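Handling rules for hand-held grippers: what changes in August

The working rules for hand-held gripper recording at Vakcombe have been rewritten. The old sheet had grown to 16 separate notes, some of which disagreed with each other, and the new version replaces all of them. It applies to everyone who records for the Lidila project, including visitors from Votov.

The main change is to the table check. Before recording starts, the operator looks over the whole tabletop and decides which objects are part of the task. Anything else may stay, as ordinary clutter is useful, but it has to be safe to knock. Open drinks are allowed only if they are named in the task sheet. Tools with a heating element must be unplugged and cold. Cables should not hang where the fingers could catch them.

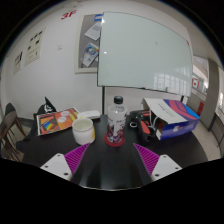
Grip pads are to be looked at before each session and wiped with a dry cloth. A pad that has torn or come away from its mount is replaced, not glued. Please write the change in the log, as a new pad grips differently and the people who use the recordings need to know when it was fitted. Pads are now retired after 200 recordings, whatever they look like.

Bottles and cups are approached slowly and from the side. If an object tips, stop, let go of the trigger and mark the recording as a fault. Do not put the object back and carry on in the same recording. We went through 751 recordings from Grønli this spring and kept 686 of them. Most of those we dropped had been carried on after a fault with no mark in the log.

The last section deals with shared rooms. Put up a notice at the door while recording is under way, and stop if someone walks into view who has not agreed to be recorded. Papers with names or phone numbers on them should be turned over or taken down first. Walkways and fire equipment stay clear at all times - this was in the old sheet too, but near the end where few people read it.

Comments on the draft can be left in the project folder until the rules take effect. Printed copies will be kept with each gripper.

17 May 2020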